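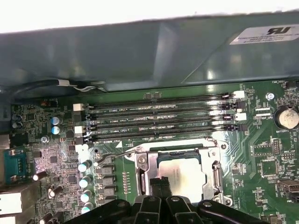 CPU 1 and its memory slots, DIMM1 to DIMM4, all empty.

Ticket 3631
Opened: 22 September 2020
Site: Mellar office
Status: Waiting for parts

Fault: Machine powers on, fans run, nothing on the monitor. Beeps repeat every few seconds.

Log
Swapped monitor and cable. No change.
Power off, mains lead out. Took out all the memory from the CPU 1 side. One module had dusty contacts.
Cleaned the contacts and tried one module in DIMM1_CPU1. Same beeps.
Tried the same module in the other slots in turn. Same again.
Tried a known good module from the Candau store. Starts normally, left running for around 18 minutes.
Old modules put aside and marked faulty.

Next: 4 replacement modules ordered from Asico. Leave the machine switched off until they are fitted.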